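Wolamell shelf demo: README / data card (the chatty version)

4 min read

People who came to the open day in October kept asking where they could get the files, and I kept saying "soon," so this is me making good on that. If you stood at my table and watched the big monitor for a while, you already know most of it. If you didn't, read on and I'll try to keep it short (I won't manage).

## What you're getting

Wolamell is a set of simulated reaching episodes. One robot arm, one wooden shelf unit, some groceries. Each episode is an attempt to close the hand on a target item and lift it clear of the shelf. There are 3000 episodes in all, and 1309 of them ended with the item lifted and held. The rest are misses, drops and knock-overs, and I left every one of them in. Please don't write to tell me the success rate is low! I know. I like the failures, and they got the best reactions from the visitors by far.

## The open day

We shared the hall with the Vorkosa people, who had a conveyor running and much better snacks. My setup was a laptop, the monitor and a stack of cards with item names. You picked a card, I loaded the scene, and the policy had a go at it live. The hand opens well before it reaches the item, and somebody's kid started calling out "now!" at the point where he thought it should close. He beat the policy a few times. I've been thinking about that ever since.

Zdeňka Vlček ran the second session while I went to find coffee, and she had the good idea of letting people choose the shelf too. Lower shelves are harder for this policy — the forearm has to come in under the board above, and it gets fussy. The episodes from her session are in the folder called `hubacek`, after the Hubáček room where we were set up. The names of the folders are a mess and I'm sorry.

## Layout

- `episodes/` has the main set, one folder per run
- `hubacek/` has the 200 runs from the open day, same format
- `scenes/` has the shelf and item placements
- `cadulex_export/` has the converter, if you use Cadulex for playback

Each run has joint positions, hand state, the rendered view and a plain text result: `held`, `dropped`, `missed` or `timeout`.

## Things to know before you use it

Everything is rendered. No real arm moved for any of this, so don't expect the lighting or the friction to match your lab. Labels on the groceries are often too small to read at the rendered size, which makes this a poor choice for any kind of text work.

The camera tilt changes between runs. I meant to write down the angle each time and forgot to switch that on until version 2, so the older runs don't have it.

The `timeout` label also covers a few runs where I hit the wrong key during the demo. You'll spot them, the arm just stops.

## Using it

Free for teaching and research. If you show it at your own open day, tell me how it went. A run on the food can, top shelf, is a decent one to start people on:

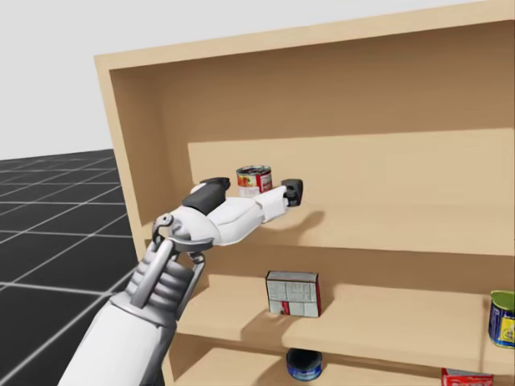
Petition to add a `too late` label for the runs where the hand closes after the item has already been pushed away. I went through the `hubacek` folder last night and they're all filed under `missed`, which lumps them in with the ones that never got near it. Happy to relabel them myself if you'll take the changes.

6 comments · 14 shares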